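Broltora newsletter, 8 September 2022

Twin-screw line at Drillalach - where we are

Quick one this time, the extruder report is due and I've got half of it still in my head. For those who missed the spring issue: Drillalach is the compounding line we share with Bretance. They own the building and the dryers, we own the screws and most of the headaches. The job is to get recycled polypropylene through at a decent rate without cooking it.

New screw elements went in last month. Fewer kneading blocks, wider pitch in the second zone. Melt comes out cooler and the smell in the hall is a lot better, ask anyone on the early shift. Output held at 74 kilos an hour over the long run. We wanted 100. Not there yet. 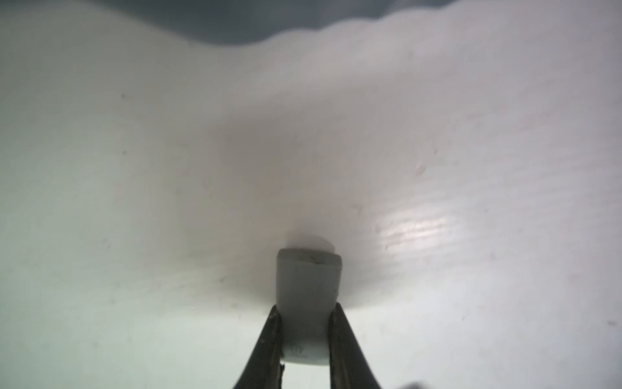 What's holding us back is the feed. Flake is light, it bridges in the hopper, the screws starve and then catch up all at once. You can see it on the torque trace, up and down like a saw. Bretance tried a stirrer in the throat - helped for 45 minutes, then the fines packed in behind it. Out it came. Next try is a side feeder with a vacuum section, on loan from Didenko. Flange does'nt match ours so there's an adapter being cut.

Filters too. We are changing screen packs way too often and every change means a lump of dead material in the die. The 2 grades of flake behave differently here, the bottle cap stuff is fine, the mixed tub stuff is filthy. Please label the bags. Both ends of the bag. A marker on the pallet wrap is no good once the wrap is in the bin.

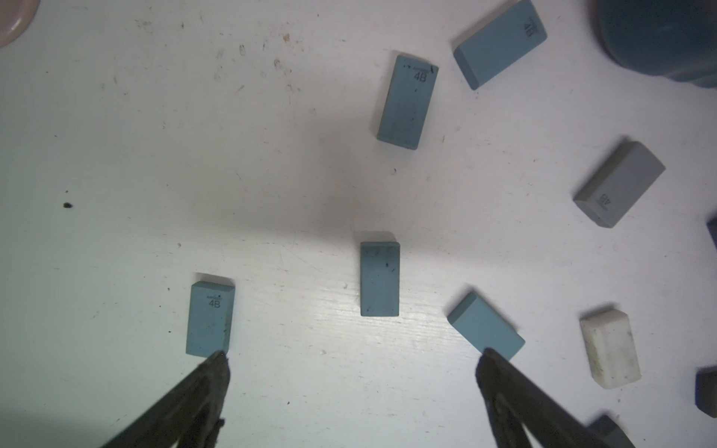 Test bars. First set is back, impact strength is good, stretch at break is all over the place. Could be moisture, could be the bars. The mold gate was worn and has been reworked, so the second set should tell us more. No one quote the first set in a talk yet please.

Numbers go on the shared drive under Drillalach / runs, one sheet per run, raw torque files next to them. Use the new template, the old one rounds the melt temperature and thats how we lost a week in the spring.

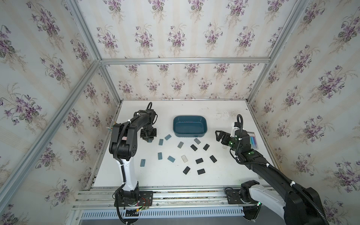

Open evening is in November, and the hall has to be fit for visitors by then. Extruder stays off, so we need things people can look at: the old screw set, trays of pellets, the cutaway die if Bretance can spare it. Display boards are still bare gray and look like a tax office. I'd happily cover them in the striped wallpaper with the violets on it, at least it's cheerful. Send other ideas by the end of the month. Also need someone to write the labels in plain words, no "specific mechanical energy" please, half the visitors will be under twelve.

Side feeder trial gets its own item next issue, assuming the adapter fits.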